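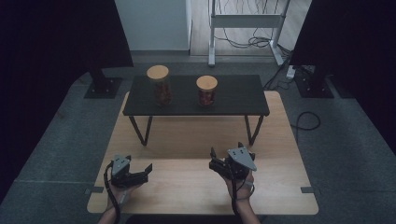
4. Borrowing e-books with the Flolis app

1. Install Flolis on your phone or tablet and open it.
2. Choose Brurnavero Public Library from the list.
3. Type your library card number and your PIN, then tap Sign In.
4. Find a title and tap Borrow. It opens under My Shelf.

Note: You can have 2 e-books out at a time. Audiobooks are counted separately.

Large audiobooks can be almost 300 MB — use Wi-Fi if your data plan is limited.

Caution: Removing the app erases your bookmarks. Loans stay on your account until they are due.

If you see Error 49, your card has expired. Renew it at the front desk, then sign in again. Older Clidari tablets must be restarted first.

See section 5 for returning a title early.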